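Woddale Community Kitchen
Progress report to the Skumum Fund
Thu 12 March

We're past the halfway point of the grant and there is a lot of good news to share, so I'll start with the part I'm most excited about. The Tuesday cooking classes are full! We planned for two groups and hoped they would fill by spring. Both had waiting lists before the end of December, and people keep bringing a sister or a neighbor along to ask if there's room.

Enrollment stands at 32 adults across the two groups. Most of them told us on the sign-up sheet that they cook at home fewer than three nights a week, and those are just the people we wrote the proposal for. Attendance dipped during the icy stretch in January (we canceled one evening outright) and then came right back.

Spending

We have spent $3,427 of the food and supplies line. That's a little under plan, mainly thanks to Stillo Produce, who now sell us mixed boxes at the end of the market day. The boxes are a bit of a lottery — one week it was nearly all turnips — but the class has gotten very good at turnips. Bus passes cost more than we budgeted, and I'd like to move part of the food savings over to cover them. A short form for that is attached.

What we've been teaching

The fall sessions were about stocking a cupboard, reading a price label and making three dinners out of one pot of beans. Since the new year we've moved on to vegetables, and to cooking for people who don't have a full stove. Several members rent rooms with only a hot plate or a microwave, and they asked for this themselves. We rewrote four lessons to suit, and the recipe cards now carry a second set of steps on the back. The cards have been a hit. The Baran Street library asked for a stack and ran out in a week.
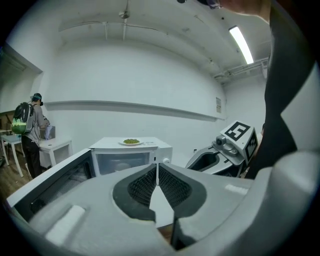

Frozen vegetables have turned out to be the easiest sell of all, especially with the parents. They keep, they're cheap, and no one has to chop anything after a late shift. I'd love to build a whole session on them in the fall.

Still to do

The knife skills evening has been put off twice and needs a firm date. We also owe you the six-month survey. The questions are written, and I'd like to get answers from at least 90 percent of the group before I send you any results. The Spanish recipe cards are at the printer. I'll mail you a set as soon as they come in, along with the receipts for February.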